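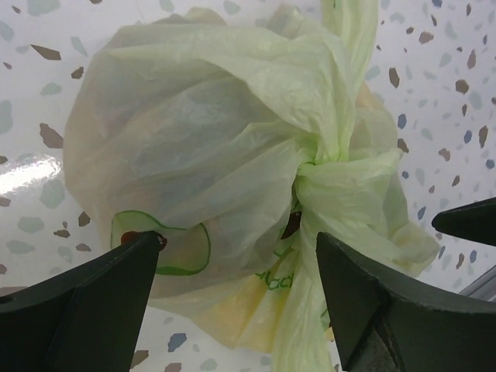
Photo: Tetsuya Tamura

About us
2 min read

Hello! I'm the person who answers the phone at Lutedum, and I've been nagged into writing this page, so bear with me. We're a small language school in Cledby, up the stairs at 11 Endach Road (the blue door, the bell sticks a bit). I started it one freezing January with a borrowed whiteboard and far too many biscuits, and we've now got 113 learners on the books, which still makes me grin.

We teach evening Italian, Portuguese and Japanese. Groups are small and noisy, and you'll be talking in your very first lesson, even if it's only to ask where the station is. I'm a terrible speller myself, so I never mark anyone down for it!

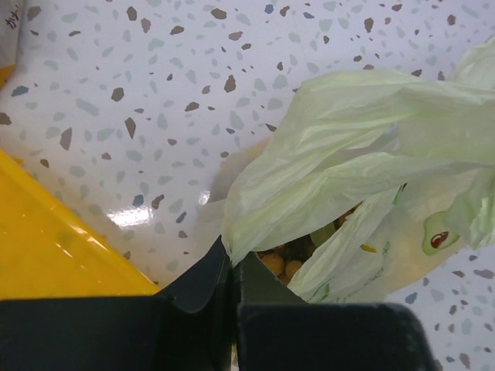
Who teaches what

Tetsuya looks after all the Japanese classes and runs the film night, and I do the Italian. Portuguese is shared between the two of us this term, with a lot of help from the Tetteh course books – old-fashioned covers, lovely dialogues.

A term costs £141 and lasts 11 weeks. If you miss a class you can come to another group that week, just ring me first so I can find you a chair.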